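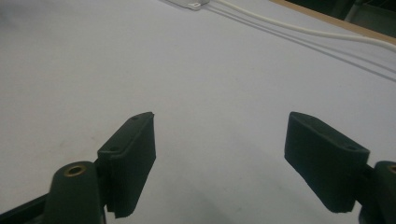

Fig. 1. Tabletop, pale lavender-grey, matte.

# Unit 6: Work Surfaces: Finish, Color and Upkeep

Handout for the Brostwood course in interior fit-out. Read before the bench session. Bring a ruler, a soft pencil and the sample card from Unit 5.

## 6.1 Terms

**Sheen.** The share of light a surface sends back in the mirror direction. Matte finishes scatter most of the light they return. Gloss finishes send a larger part of it back at one angle.

**Hue and value.** Hue is the color family. Value is how light or dark the color is. A pale lavender-grey has a high value and a weak hue, and the hue is easily lost under warm lamps.

**Texture.** Relief that can be felt or seen under low-angle light. A surface can be smooth and matte at the same time. Students often write "rough" on the record sheet when they mean "not shiny"; these are separate entries.

**Falloff.** The change in brightness across a surface caused by the position of the light. It belongs to the lighting and is not recorded as a color fault.

## 6.2 Reading an evenly colored surface

A plain top seldom looks the same all over. In Fig. 1 the surface is slightly brighter toward the upper center and goes cooler and a little darker toward the bottom corners and the left edge. A single reading from a top lit like this says little about its true value. Take readings at several points and keep them separate on the sheet. Do not average them until the lighting has been checked.

Procedure:

1. Switch off any lamp that shines on only part of the top.
2. Lay the sample card flat on the surface. Do not hold it above.
3. Match value first, with eyes half closed.
4. Match hue second.
5. Turn the card through a quarter turn and repeat step 3.
6. Move to the next point.

If the match changes when the card is turned, the card has a directional sheen. Note the direction and use the lower match.

With pale greys the most common error is to match hue first. A card that is correct in hue but one step too dark will look acceptable in the shop and wrong once installed over a full top.

## 6.3 Choice of finish by use

| Use | Sheen | Value | Remarks |
|---|---|---|---|
| Sorting small parts | Matte | High | Dark parts stand out well |
| Drawing and layout | Matte | Middle | Less contrast with white paper |
| Dining | Satin | Any | Wipes clean more easily |
| Display | Gloss or satin | Low | Shows dust |
| Reading | Matte | Middle to high | Avoid strong hue |

A matte, high-value surface gives good edge contrast with dark objects and keeps lamp reflections low. It gives poor contrast with white or clear items. Where both kinds are handled on the same top, a loose mat in a darker color is cheaper than a second table.

Satin is a compromise. It shows lamp reflections when viewed from a low seat, and this should be checked sitting down as well as standing.

## 6.4 Cleaning schedule for matte tops

Matte finishes fail mostly by polishing. Repeated rubbing in one place levels the fine relief and leaves a shiny patch. The patch can't be cleaned off.

- Lift grit with a soft brush before any wiping.
- Use a damp cloth with a small amount of mild soap.
- Wipe in straight, overlapping passes over the full length of the top.
- Rinse the cloth and go over the top again with clean water.
- Dry with a second cloth. Do not let water stand.
- No wax, oil or spray polish.
- No scouring pads, including those sold for nonstick pans.

For a dried mark, lay a damp cloth over it, wait, and lift. Repeat before trying anything stronger. Marks from pencil come off with a white eraser, used lightly and over an area larger than the mark.

## 6.5 Worked problem

The workroom at Clikelwood has 31 identical matte tops. Seven are to be refinished in December. The remaining tops stay in use.

Tops in use during the work: 31 − 7 = 24.

Cleaning solution is mixed in batches of 500 ml. Each top in use takes 20 ml per cleaning, so one cleaning of 24 tops takes 480 ml. One batch is enough, with 20 ml left. The remainder is thrown out, as diluted soap is not stored.

When all the tops are back in use, one cleaning takes 620 ml and a second batch must be mixed. Write the change into the schedule before the refinished tops return.

## 6.6 Bench session

Work in pairs. Each pair receives one Langat test panel and one blank record sheet. The panels measure 162 mm on the short side and have a matte face and a satin face.

a. Record sheen, hue, value and texture for both faces, using the terms in 6.1.

b. Mark five points on the matte face in soft pencil: one at the center, one near each corner. Take a value reading at each.

c. Move the lamp to the opposite side and repeat b. Compare the two sets.

d. Remove the pencil marks by the method in 6.4. Check the result under low-angle light and record any change in sheen.

e. Store the panels on edge in the Fuvis rack, matte faces to the left, with a paper sheet between each.

Record sheets are handed in at the end of the session. Sheets with an averaged value and no separate readings are returned for completion.

Reading for Unit 7: edge banding and corner joints, course binder, section 7.1 through 7.3.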